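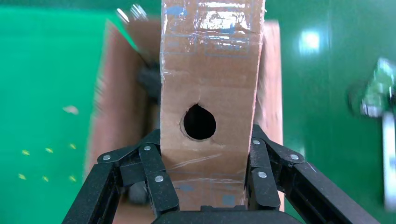

Corrugated card with a hole through it, clear tape all over, blue print underneath.

Home Posts Replies Media About
4 min read

1/ A short thread on cardboard and tape, as I've been using both all October. I make storage and small display pieces out of old boxes. Most of what goes wrong comes down to holes and tape, so that's what this covers.

2/ Start with the box. I keep any that come into the flat. The Bråten shelf boxes are good, thick board and long flat sides. Crisp boxes (I had a stack of Takis ones from the corner shop) are thin and go soft at the corners, so I only use them for dividers.

3/ Printed side in or out? I used to turn everything so the print was hidden. I've stopped. It costs you the smoother face and the folds fight you when you reverse them. Faded blue ink under tape looks fine to me.

4/ Tall narrow pieces are the ones I get asked about most. You fold a long strip into a column, tape it shut and it stands up. They're handy for holding rolls of paper, or as legs under a light shelf.

5/ Score the folds before you bend. Back of a butter knife and a metal ruler, 2 passes, light then firm. If you skip this the board picks its own place to crease and you get faint lines running where you don't want them.

6/ Holes. Corrugated board does not like being cut in a circle. The top layer cuts, the wavy middle drags and the bottom layer tears. You end up with a rough edge with the fibres showing, and usually a little point where the blade went in or came out.

7/ What helps: a new blade, and lots of short straight cuts instead of one long curve. Mark the circle in pencil, cut a cross inside it, then take the corners off bit by bit. Sand the edge afterwards if it matters. For storage I leave it.

8/ Make the hole before you fold, while the board is flat on the mat. Once it's a hollow shape there's nothing behind it to press against and the wall caves in. I have done this more than once.

9/ If you want a finger hole for pulling a box off a shelf, go a bit wider than you think. Mine are cut for my hand and other people complain.

10/ Tape. Clear packing tape is strong and cheap and it shows every wrinkle. Under a lamp the wrinkles go bright white and you can't read what's printed beneath. If you need to read a label, put the label on top of the tape.

11/ I've been using Vamura tape, 50 mm wide. It sticks well and tears badly, so use the dispenser. The Flivow one is quieter off the roll but lifts at the ends after a few weeks on my shelf, which gets the afternoon sun.

12/ To get fewer wrinkles, stick down one end, hold the roll low and close to the board, and rub with a dry cloth as you go. Pulling a long length out and dropping it on from above is what causes the streaks. Going round a corner, stop and press the edge first.

13/ Layers: I used to put on 3 and call it done. One along the seam and one wrapped round each end is enough for most things. More tape makes it shinier and a bit stiffer, and then you can't recycle it easily.

14/ On that – check what your council says. Mine wants tape off where possible. Pieces that are mostly tape go in general waste here, which is a good argument for using less of it.

15/ Paper tape is the other option. Takes pencil and paint, goes in with the cardboard. It isn't as good on anything that gets handled a lot, and it hates a damp shed.

16/ Someone asked how much weight a column will take. I haven't tested it properly. I have a shelf of paperbacks on four of them and it's been fine since spring. I wouldn't put a telly on it.

17/ Tools, for those asking: snap-off knife, metal ruler, cutting mat, butter knife, pencil, tape dispenser. That's all of it. The mat was the dear one.

18/ This account went past 1000 followers last night, so hello to the new people. It's mostly boxes. Drawer dividers next, once I've cleared the table – I'll put the measurements in the first post this time.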